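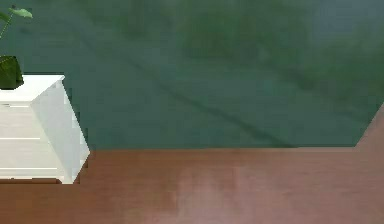 The rendered room, white drawers on the left, jagged edges and all.

November, late

Spent the morning on the drawer unit again. Shiyu Bai had sent the new room over before I got in, with a note saying it was ready to train on. I have heard that before. The green wall is new, and so is the plant on top of the cabinet. The side panel of the cabinet has a stair-stepped outline where it meets the wall, and there is a long dark slanting mark across the wall that could be a crease or a shadow. I asked Shiyu which and got "does it matter?" It might. If the arm's vision learns that slanting lines go with drawers, we'll find out at Nusholm on the real floor, with the customer watching.

The arm itself was my job. The wrist has been sagging since we moved the cell over from Flatdale, only by 2 or 3 millimetres at full stretch, but a drawer front doesn't forgive that. Rojanasak's manual says to redo the zero marks and carry on. I did that last month and the sag came back, so today I took the cover off the forearm and looked at the belt. Worn on one side, shiny along the edge. The pulley was sitting crooked on its shaft, and I'd guess it has been crooked since before we had it. I pushed it square, nipped up the grub screw, fitted the spare belt and set the tension by feel, then again with the gauge when the feel turned out to be wrong.

Zeroed all the joints after lunch. The jig is a lump of steel that must date from around 1975, borrowed from the old lathe bench, and I trust it more than the laser thing Fundent sold us. Ran the slow path out to 600 mm and back until I was bored. It held. I'm not writing "fixed" yet. It held last time too, for a week and a bit.

Then the part I was dreading, getting the rendered cabinet and the real one to agree. The real drawer unit in the cell isn't quite where the drawing says, so I measured from the arm's base plate to the front corner and gave Shiyu the number, and she moved the model to match. She wanted to move the real one. We had words, politely. The bolts are in the concrete and I'm not drilling that floor again for the sake of a picture.

She says the blurry wall is deliberate, so the arm won't lean on the background, and that the pale patch on the floor does the same job for glare. Fair enough as an idea. I'd still like to see one drawer pulled in the cell before I believe any of the scores coming out of that green room. She says the scores are very good. The last lot were very good as well, and the gripper went straight into the handle.

Left the cell locked off at ten to six with the forearm cover still loose, so I can check the belt when it's cold. Need to order another spare – the one I fitted was the last in the drawer – and ask Fundent for the proper torque figure for that screw. Their sheet gives one for a different arm.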